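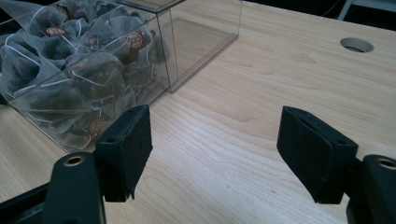

Pinza manual Levchenko con las mordazas abiertas, junto a una caja transparente con bolsitas de té en pirámide.

Pinza manual Levchenko
Equipo de captura para tareas de manipulación
Distribuido por Dustalau

Precio por unidad: 1.498 €, impuestos y transporte no incluidos
Juego de almohadillas de recambio: 74 €
Garantía: 2 años
Disponibilidad: bajo pedido, con salida desde el almacén de Hirkunholm

Descripción

La Levchenko es una pinza de dos dedos que se lleva en la mano. El operario la usa para coger, mover y soltar objetos, y la cámara montada en el cuerpo graba la tarea desde el punto de vista de la herramienta. Las grabaciones sirven para entrenar o evaluar el control de un brazo robótico que llevará una pinza con la misma geometría.

El equipo está pensado para empresas que todavía no han comprado el brazo, o que tienen uno y no quieren pararlo para recoger demostraciones. Se puede trabajar en una mesa de oficina, en una línea de envasado fuera de turno o en la cocina de un local. No necesita vallado ni anclaje al suelo.

Los productos ligeros y deformables son el uso más frecuente entre nuestros clientes: bolsitas, sobres, monodosis, tapones, piezas de tela. Cuando el envase tiene paredes transparentes conviene grabar más repeticiones y con iluminación variada, ya que los reflejos cambian mucho según la posición de la cámara. Lo mismo vale para los productos con hilo y etiqueta, que se enganchan unos con otros.

Qué incluye cada unidad

Cuerpo de la pinza con gatillo
Cámara con óptica gran angular y soporte
Un juego de almohadillas montado
Cable de datos y cargador
Tarjeta de memoria
Plantilla de calibración impresa sobre panel rígido
Maletín de transporte
Licencia del programa de revisión de grabaciones Keltel, válida durante el primer año

Qué no incluye

Ordenador
Disco de almacenamiento externo
Brazo robótico, controlador o pinza motorizada
Mesa, iluminación y envases de prueba
Formación presencial (se presupuesta aparte)

Características

Tipo: pinza paralela de accionamiento manual
Color: negro
Almohadillas: intercambiables, fijadas con tornillo
Insertos roscados: latón, en los brazos de la pinza
Alimentación: batería recargable extraíble
Registro: vídeo, apertura de los dedos y orientación de la herramienta
Formato de salida: vídeo comprimido y archivo de texto separado por comas
Uso: interior, ambiente seco

Los insertos de latón admiten accesorios atornillados, por ejemplo marcadores de seguimiento o un segundo soporte. Si va a montar piezas propias, pida el plano acotado antes de fabricarlas. Lo enviamos con la oferta.

Cuántas unidades pedir

La consulta más habitual en la fase de presupuesto es si basta con una pinza. Para una prueba de viabilidad con un solo producto, una es suficiente. Para un proyecto con calendario recomendamos 2. Con dos pinzas trabajan dos personas a la vez, o una sigue grabando mientras la otra batería se carga y se descargan los archivos. Además, una almohadilla gastada o un cable roto no dejan la jornada en blanco.

A partir de la tercera unidad, el límite suele estar en la revisión de las grabaciones y no en la captura. Antes de ampliar el pedido, compruebe quién va a revisar el material y cuántas horas semanales tiene para ello.

Presupuesto orientativo para un puesto doble

Dos pinzas Levchenko: 2.996 €
Dos juegos de almohadillas de recambio: 148 €
Total de equipo: 3.144 €, sin impuestos ni transporte

A esa cifra hay que sumarle partidas que no dependen de nosotros y que a menudo faltan en las solicitudes que recibimos:

Horas de operario. Es la partida mayor en casi todos los proyectos. Incluya la preparación del puesto y la recogida, además del tiempo de grabación.

Producto de prueba. Las bolsitas y los sobres se deterioran con el manejo repetido. Un envase aplastado o una malla abierta ya no representan lo que llegará a la línea, así que hay que reponer material durante la campaña. Si el producto es alimentario, el que se haya manipulado en las pruebas no puede volver a la venta.

Envases. Compre los mismos que se usarán en producción, y más de uno. Los contenedores de acrílico se rayan y las rayas aparecen en el vídeo.

Almacenamiento. Reserve espacio para el original y para una copia completa en otro disco o en un servidor propio.

Revisión y etiquetado. Keltel permite descartar tomas, marcar el inicio y el final de cada agarre y exportar la selección. El trabajo sigue siendo manual.

Renovación de Keltel. A partir del segundo año la licencia se renueva por puesto de trabajo, no por pinza. El importe figura en la oferta.

Preparación del puesto

Hace falta una mesa estable con espacio libre para mover la pinza sin chocar con el envase. Una superficie de madera clara y mate da buen contraste con los dedos negros. Las superficies muy pulidas, el cristal y el acero inoxidable también se pueden usar, pero necesitan luz difusa.

Deje en la mesa lo que vaya a estar en el puesto definitivo y retire lo demás. Si la mesa tiene un pasacables, tenga en cuenta que las piezas pequeñas pueden caer por él: tápelo o coloque el envase en el lado contrario.

No fije el envase siempre en el mismo sitio, salvo que en producción vaya a estar en un utillaje. Cambie la posición, el giro y el nivel de llenado entre series. Un contenedor lleno y otro casi vacío son tareas distintas para la pinza, sobre todo en las esquinas y junto a las paredes.

Almohadillas

Las almohadillas son el consumible del equipo. La duración depende del producto: el cartón y los tejidos las desgastan más que el plástico liso. Revise los bordes al comienzo de cada jornada. Un borde ligeramente deshilachado no afecta al agarre de piezas grandes, pero en mallas finas e hilos puede arrastrar el producto vecino. En ese caso, cámbielas.

El cambio se hace con la llave que va en el maletín. Después de cada cambio hay que repetir la calibración de apertura con el programa Keltel. Anote la fecha del cambio en el registro de grabaciones, porque el modelo de almohadilla debe coincidir con el que llevará el robot.

Cada juego de 74 € contiene las dos almohadillas y la tornillería. No se venden sueltas.

Compatibilidad con el brazo

La pinza manual no se monta en un robot. Para pasar a la fase de automatización necesitará una pinza motorizada con dedos equivalentes y la misma cámara en la misma posición. Dustalau suministra el soporte de cámara y los dedos para varios modelos de pinza paralela. Indíquenos la marca y el modelo del brazo, la carga útil y el tipo de brida.

Si aún no ha elegido brazo, no lo compre antes de tener las primeras grabaciones revisadas. Con ellas se ven la altura de trabajo, el alcance real y las orientaciones que exige la tarea, y hay proyectos que acaban con un brazo más pequeño del previsto. También los hay que necesitan un eje lineal que no estaba en el presupuesto.

Limitaciones

No apta para zonas húmedas, cámaras frigoríficas ni ambientes con polvo explosivo.
No certificada para contacto directo con alimentos sin envasar.
No mide fuerza de agarre.
La orientación registrada pierde precisión cerca de motores grandes y estructuras metálicas.
No debe usarse con piezas cortantes ni calientes.

Entrega e instalación

Los pedidos se preparan en Hirkunholm y salen los jueves. El maletín llega montado y calibrado. La puesta en marcha consiste en cargar las baterías, instalar Keltel y grabar la plantilla de calibración desde varias distancias. Una persona sin experiencia previa puede hacerla con el manual, que se entrega en español, inglés y alemán.

Para cierres de presupuesto del primer semestre, los pedidos deben estar confirmados en mayo. Los que entren después se facturan con la fecha de salida de almacén, y no podemos adelantar la factura.

Préstamo de prueba

Las empresas pueden solicitar una unidad en préstamo antes de comprar. El transporte de ida y vuelta corre a cargo del solicitante. Si se confirma la compra, la unidad prestada se devuelve y se envía una nueva. Las almohadillas usadas durante el préstamo se facturan al precio de recambio.

Garantía y reparaciones

La garantía cubre defectos de fabricación del cuerpo, el gatillo, la cámara y los insertos. Quedan fuera las almohadillas, los cables dañados por tracción y los golpes por caída. También queda fuera cualquier inserto forzado con un tornillo de rosca distinta a la indicada en el plano.

Para reparaciones, envíe la pinza en su maletín con la tarjeta de memoria retirada. No nos hacemos responsables de las grabaciones que contenga.

Cómo pedir una oferta

Para que podamos responder con un precio cerrado, incluya estos datos en la solicitud:

Producto que se va a manipular, con medidas y peso
Tipo de envase de origen y de destino
Número de pinzas y de juegos de almohadillas
Puestos de trabajo con Keltel
Dirección de entrega y datos fiscales
Fecha límite interna para aprobar el gasto

Las fotografías del puesto ayudan, aunque estén hechas con el móvil. Si el producto es confidencial, firmamos el acuerdo antes de recibirlas.

Contacto comercial: Shazia Dogar, Dustalau, departamento de equipos de captura.

Referencias relacionadas

Juego de almohadillas de recambio Levchenko
Batería adicional Levchenko
Soporte de cámara para pinza motorizada
Renovación de licencia Keltel
Plantilla de calibración de repuesto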